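Robot Arm Bench, Project Report
Cuvmont Shared Workshop
June 28, 2020

When I signed up for this project I figured I would spend most of my time on the real arm, tightening screws and getting yelled at by a motor controller. Instead I spent it building the whole bench in simulation first, and I'm glad I did! Our workshop has one arm (we call it Jeva) and a sign-up sheet that fills up fast, so a copy I could run on my own laptop at the kitchen table was a pretty big deal for me.

The job I picked was small. Jeva should line up over a circuit board on its base plate, then over a white module in its holder, and stop at the right height each time without bumping anything. I wrote the control part in a little program I named Stetora, and the first version was 685 lines long, most of it me copying and pasting the same move over and over.

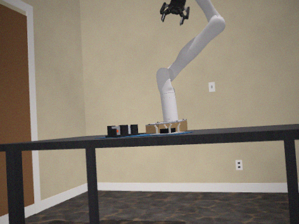

My first decision was where to park the arm between moves. I wanted a rest pose that kept the fingers well away from the parts, because in my early tries I started every run too low and the first motion went sideways into something. So in the rest pose the gripper hangs open, high over the table, and the black blocks on the mat are nowhere near it. It does cost time – the arm has a long way to come down – but I'll take slow over a pile of knocked-over parts. I kept the room simple too, a beige wall, a door and some carpet, and my laptop fan thanked me for it.

The mat matters more than I expected. I had left it out of my first version completely (it's thin, who cares?) and then all my heights were off by the thickness of the mat. It took me an entire evening to find that. I was checking the joint limits, I was checking the units, I even reinstalled things. Then I added one flat rectangle and the heights came out fine.

Next came the view from above. I set up a camera looking down past the gripper so I could compare where the fingers were with where Stetora said they were. 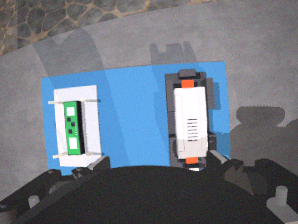 Report and build by Ladi Adeleke
Cuvmont Shared Workshop, student projects

From up there the spacing is easy to judge. The board and the holder sit on the blue mat with a good wide gap between them, and that gap is what I used to set my safe path. I also like that the orange tabs on the module stand out so well, so I picked them as my marks for finding its two ends. The green board was harder. The pins stick out sideways from it, and my first safety box only covered the plate, so I had to make the box bigger.

I ran the full routine 400 times with small random shifts in where the parts sat. The bad runs were nearly all the same mistake, a finger coming in on a slant, and I fixed most of that by making the arm straighten up before it goes down. There are 2 cases left that I can't explain yet. Both happen when the holder is turned a lot.

Still to do: clean up the copied code, try the whole thing on the real Jeva at quarter speed, and write down the table measurements somewhere better than the back of my notebook. I have six bench slots saved up for that.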